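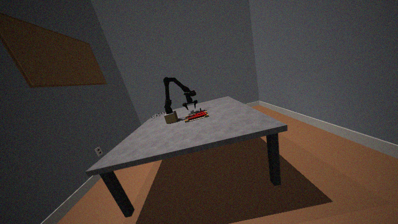 2025-02-20 – Irndale toy library will reopen in August in larger rooms on Riscombe Road, with space for 200 members' families. The move follows a grant of 60 shelving units and fittings from Drekier, the furniture supplier. Members will be able to borrow up to 6 items at a time, from jigsaws and dolls to chunky red pieces like the one lying on the yellow-and-dark striped base.

Loans will last 20 days and can be renewed once by phone. The library will stay open at its present address in Sabatier Court until the end of July – current tickets remain valid after the move.

Families who want to join can pick up a form at the desk or ask for one by post.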